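Project report, Unit 2: the Bresel kitchen task
January 25, 2026

## What we set out to do

Our group was given the Bresel kitchen, a simulated room with a cooktop, cabinets and an island, and a simulated arm we had already used in Unit 1. The job was to have the arm open an upper cabinet, deal with a bottle and finish in its rest pose without hitting anything. We used the Valentini planner because the lab machines already had it installed.

This report is mostly about a fault in our stop monitor. We found it late, and it changed what we can claim about our earlier results.

## How the stop monitor was meant to work

The monitor is a small process that runs beside the planner. Every control step it reads the contact force on each link. If any link goes over 22 newtons, it tells the arm to hold position and writes a line to the log. We also set a time limit of 3000 steps per run, after which the run ends whether the task is done or not.

We ran 240 trials before the mid-year break. The log showed no stops at all. We took this as a good sign and wrote it up that way in our draft.

## The cabinet runs

The first part of each trial has the arm working up at the cabinet doors, with the forearm over the back of the cooktop. Space is tight there. The planner treats the burners and grates as one flat box, so it has no idea that the grate bars stick up.

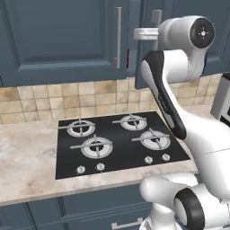 Osvaldo Longo read the draft at this point and asked why an arm moving that close to so many surfaces had never once gone over the limit. He said a monitor that never trips should be tested before it is trusted, and he wanted to see it trip on purpose before he marked anything.

We did the test he asked for. We put a fixed block in the path of the forearm and ran the cabinet motion. The arm drove into the block and kept pushing until the time limit. The monitor logged nothing.

## What was wrong

It took us two lab sessions to find the cause. There were two separate problems.

1. The monitor was reading contact forces by link name. When we moved from the Unit 1 arm file to the new one, the names got a prefix. The monitor asked for the old names, did not find them, and the lookup gave back zero instead of an error. Every force was zero for every run.
2. The hold command was sent to the planner and not to the controller. Even with the right names, the planner only checked for it between segments. A long segment could carry on well after the limit was passed.

The first problem was ours. The second came with the Otunell template we copied, but we should have read it properly before using it.

We changed the lookup so that a missing name stops the program at start-up. We also sent the hold straight to the controller. In the block test the arm now holds on the next control step.

## Running it again

With the monitor fixed we repeated all 240 trials using the same seeds. This time 17 of them stopped on a contact. Most were the forearm touching the grate bars on the cooktop. The rest happened in the bottle part of the task, which we had thought was the safe part since it is done over open floor.
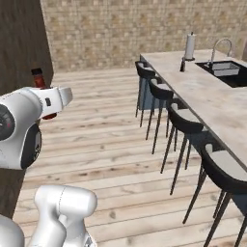 The bottle stops had a different cause again. The planner knows the shape of the gripper but we had never attached the bottle to it as part of the moving body. Once the gripper closed, the planner still planned for an empty hand, and a swing back toward the cabinet side could bring the bottle into the door. Attaching the bottle shape when the gripper closes is a three-line change. We have made it but only tested it on a handful of seeds, so we are not giving a number for it.

We have not fixed the grate problem. Raising the height of the flat box stops the contacts but also blocks some of the paths to the cabinet, and the planner then fails to find a route. A proper mesh for the cooktop would be better. We plan to do this in February.

## What this means for our results

- The draft said "no collisions in 240 trials". This is wrong and has been removed.
- The task success figures in the draft counted any run that reached the rest pose, including runs that pushed through a contact. They have been taken out until the February runs are finished.
- The timing results for planning are not affected, as the monitor plays no part in them.

## Changes to how we work

The block test now runs at the start of every batch. If the monitor does not trip, the batch does not start. The list of link names is printed at the top of each log so it can be checked against the arm file.

We also told the group using the Inton arm, as they had copied our monitor. They had the same naming fault.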